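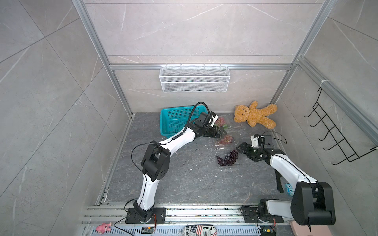
Two-arm cell, left arm drops when right arm faults – is this normal?
Board: Faults and Safety

radomir_o
Posted August 25, 2021
Hello all. I am writing on behalf of our small lab at Lendden. We have a cell with two arms on one rail, they share one power supply and one stop circuit. We use it for pick and place of soft food, at the moment grapes in plastic containers.

Yesterday the right arm gave a following error (code 3313 in our log) during a slow move. The controller cut the power to both arms, as it should. But the left arm was at that time stretched far over the work area, and it did not hold. It came down on a container and closed it to half of its height. No person was hurt, only the grapes. My colleague had her hand in the cell 40 seconds before, and this is why I don't sleep so well.

My questions:
Is it normal that an arm of this size has no brake in the shoulder?
Should a fault in one arm take the power from the other one?

Radomir Omerović

kukum_fan
First question, yes, very normal. Small arms often have no brakes at all, or only on one joint. Look in the manual for "holding brake". If the word is missing, then the brake is missing too.

lwuyts
I had the same with a pair of arms at Rantala two years ago. We changed it so that a following error on one arm makes a controlled stop on both, with the motors still powered, and only the red button cuts the power. After this we had no more drops from following errors.

radomir_o
Thank you, Lotte. So the other arm stays under power while the first one is in fault? I am a bit afraid of this. If I don't know why the first arm lost its position, how can I trust the second?

lwuyts
The second has its own encoders and its own drive. It has no fault. You trust it for the time of one stop, then it holds where it is and you go and look. For me this is less dangerous than a free fall.

hexdriver
I don't agree with Lotte here, sorry. They share one supply. If the following error came from a voltage dip, the left arm is as sick as the right arm and you are asking it to brake itself with a bad supply. First find the cause, then change the stop behavior. Radomir, did you log the bus voltage?

radomir_o
We log it, but only every 300 ms. I see nothing in the log at the moment of the fault. I know this proves little.

hexdriver
It proves almost nothing. A dip can be over in 20 ms. Put a scope on it, or at least give each arm its own supply for one day and see if the error comes again.

berkard_service_exuser
Before the scope, please check the cable. I lost a week on a fault like this. The cable made a loop near the wrist, and in one pose only, the loop pulled on the connector. With the arm at home position every test was good. Move by hand to the pose where it failed, power off of course and with one person supporting the arm, and then wiggle.

radomir_o
I did this today. On the left arm the cable has a high loop but there is no pull that I can feel. On the right arm the connector at the gripper has some play. When I push it to the side, the gripper disappears from the bus and comes back. I did not get 3313 again in this way, so I can't say that it is the cause.

berkard_service_exuser
Change the cable anyway. It costs less than your time.

lwuyts
Agree with the cable. But please, everybody, the connector is why the right arm stopped. Why the left arm fell is another question, and a new cable will not answer it. The next fault will come from somewhere else and the arm will fall again.

hexdriver
OK, on this I am with you. I only want the supply checked before anybody lets the arm brake itself.

kukum_fan
You can also reduce the drop. Lower the travel height over the containers, and don't let the left arm wait in the stretched position while the right one works. Ours goes back over its own base to wait – the cycle is longer, but there it has not much to fall.

radomir_o
This is a good idea and I can do it already tomorrow. My plan for now:

New gripper cable on the right arm.
Separate supply for each arm, with a scope on both.
Waiting position of the left arm over its base.
No hands inside unless both arms are parked and the power is off. Until now we allowed it during a pause of the program, and I think this was our biggest mistake.

The controlled stop I will try only when the supply is measured. I will write again when I have the curves.

lwuyts
Good plan. When you test the stop, do it with an empty container below and the arm fully stretched, otherwise you test the easy case.

hexdriver
And set the trigger on the falling edge. Post the curves even if they look boring.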